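Two Hours Inside the Fuchs Dye House

I have been sewing my own clothes for so long that I've stopped noticing how odd it is to own more fabric than furniture. So when the Rullach sewing circle put up a sign-up sheet for a tour of the Fuchs dye house, my name was on it before I'd checked whether I had to work that day. (I did. I swapped.) The tour was on April 30, 2025, a Wednesday morning, and I want to get it all down before my notes stop making sense to me. Half of them are written sideways on a bus ticket.

First, getting there. Fuchs is out past Pokwood, on the road to the old gravel pits, and the bus drops you at a stop with no bench and no shade. From there you walk along the drainage canal for ten minutes or so and you smell the place well before you see it. It isn't a bad smell! Sort of warm vinegar with wet wool behind it, a bit like a school coatroom in winter. By the time we were signing in I'd quit noticing it, and then on the bus home I realized my sweater had soaked up the whole thing.

We had to put on paper shoe covers and tie back long hair, and then we were handed over to our guide, Elif Naz Uysal. She runs the color lab and had obviously been told to keep us to an hour and a half. She did not keep us to an hour and a half, and I love her for it.

We started in the cloth store, where the undyed fabric comes in. They call it greige, pronounced "gray," and I've been saying it wrong at the guild for years, out loud, with confidence. It comes on huge rolls, creamy and a bit stiff, with little flecks of seed husk in the cotton. Elif unrolled a yard of it and let us handle it. It feels like nothing you'd want to wear. There's sizing in it from the weaving, kind of a starchy coating, and all of that has to be washed out before any color will go in evenly. If I took one practical thing home from the morning it was this: prewash properly, hotter and longer than you think, with more soap. I've been blaming my blotchy home dyeing on the dye since forever.

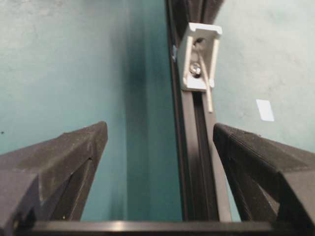
After the cloth store came the scouring line, which was loud, and I missed a good chunk of what was said because I was standing next to the extractor fan. What I did catch was that the cloth goes through a series of hot baths in one long continuous ribbon, and the ends of the rolls get stitched together so the machine never has to stop. The stitching is done on a regular industrial sewing machine by a man with a radio. He didn't look up once. I watched him join two pieces in the time it takes me to find my thimble, and his seam was dead straight, no pins, nothing.

Someone asked what happens if the seam breaks in the middle of the line. Elif made a face and said, "Then we all stay late."

The dyeing hall itself was the part I'd been waiting for, and I'll admit that my first feeling was disappointment. I think I'd imagined open vats, people stirring with paddles, steam, bright puddles on the floor. It's mostly closed steel vessels with round doors, like enormous washing machines, and all the color is going on inside where you can't see any of it. There's a tiny window on each one. I put my face up to three of them and saw dark red foam, dark blue foam, and my own nose.

But then she started talking about how slowly the temperature has to climb and I got completely absorbed. The dye wants to rush into the cloth. If you let it, it grabs the first fibers it meets and leaves the rest pale, so they bring the heat up a degree or two at a time and feed in the salt in portions, and they keep the cloth moving the entire time. A pale shade is much harder than a dark one. I would never have guessed that. Black is forgiving, navy too, but a baby pink will show every little hesitation. The color she dreads most is beige. Everybody thinks beige is easy, she said, and then everybody sends it back.

They had a rack of rejected lengths along one wall and we were allowed to look through it, which turned into a small stampede. I found a mustard twill that I would have bought on the spot. The problem with it was a faint stripe along one edge that I could only see once it had been pointed out to me, and then of course I could see nothing else.

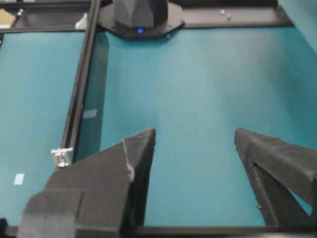
The color lab was upstairs, and it's where I could have happily stayed all day. This is where they match a shade before anyone commits a whole roll to it. A customer sends in a scrap (or a paint chip, or once, she told us, a dried leaf in an envelope) and the lab mixes up little recipes and dyes little swatches until one of them agrees with it. We got onto teal because two of us had projects in mind, and it's a devil of a color. A tiny bit too much yellow and you're in swimming-pool territory, a tiny bit too little and it's a tired blue. And then the light gets at it. Look at the big teal surface in the photo, how it goes lighter in one part and darker in another, and more turquoise than I'd have sworn to, when it's only the light falling unevenly. That is precisely the argument I have with myself in every fabric store, walking a bolt to the window and back.

The lab has a light box for this, a gray cabinet with different lamps inside that you can switch between: daylight, shop light, the yellowish kind people have at home. Elif put two green swatches in under the daylight lamp and they were twins. She flipped to the home lamp and one of them went brown. Everyone gasped, I'm not exaggerating, a whole group of grown adults gasping at a cabinet. The word for it is metamerism, and I made her spell it. It's the reason my curtains match my sofa only until suppertime.

She also showed us the recipe cards. These go back decades and they're all still in drawers, typed at first and later in ballpoint, each one with a snip of cloth stapled in the corner. The numbering jumps about. Card 41 is a plum that's still in production, and card 26 right before it in the drawer is a sort of mossy gray that nobody has ordered in years but that Elif refuses to retire. I'm with her. I would wear that gray to my own wedding.

Coffee was in the canteen, and it was good coffee, with those hard little anise cookies. I sat with İlker Keskin from our circle, who upholsters chairs and had come with a list of very serious questions about rub tests. He got his answers, too. What I took from it secondhand is that the color you see on a chair seat wears off the high points of the yarn first, so a bumpy weave fades faster than a flat one even in the same dye. He was delighted. He drew me a diagram on a napkin and then took the napkin home.

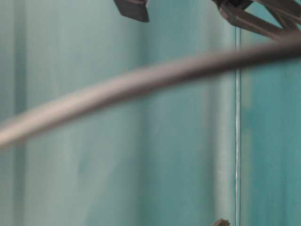 The last stop was the finishing room, where the cloth gets dried, stretched back to its proper width and checked. The stretching is done on a long frame with rows of pins down both sides, and that's where the tiny holes along a selvage come from. I've been looking at those holes my whole sewing life! I'd decided they had something to do with the loom. The frame runs through an oven, and the cloth comes out the far end flat, warm and square. We were each allowed to put a hand on it as it came off. It was like touching a loaf of bread.

Then the inspection table, where two women watch the cloth roll by over a lit panel and put a sticker on the edge wherever they see a fault. They were talking about somebody's kitchen remodel the whole time and never missed a spot as far as I could tell. I asked one of them how she does it and she said you don't look at the cloth, you look through it and wait for something to bother you. I tried. Nothing bothered me. She stickered two places while I stood there.

A few things for anyone going on the next one. There's another tour in May, and the sheet is already up at the Prokerau wool shop, next to the register. It costs nothing but they do take cash for remnants at the gate, and they mean cash, they waved my card away. Wear flat shoes, the stairs to the lab are steel grating. Bring a bag bigger than the one you think you need. Leave your good sweater at home. If you're on the bus, the one back toward Rullach goes from the other side of the canal, over the footbridge, and I'd allow extra time for that if you're carrying cloth.

As for me, I went in promising to buy nothing and came out with 100 inches of rust-colored linen and a bundle of offcuts tied up with selvage. The linen is already in the wash. Hot, long, plenty of soap. I'm thinking wide pants with deep pockets, or possibly a chore jacket if I can squeeze the sleeves out of it, and I'll bring whatever it ends up being to the next circle.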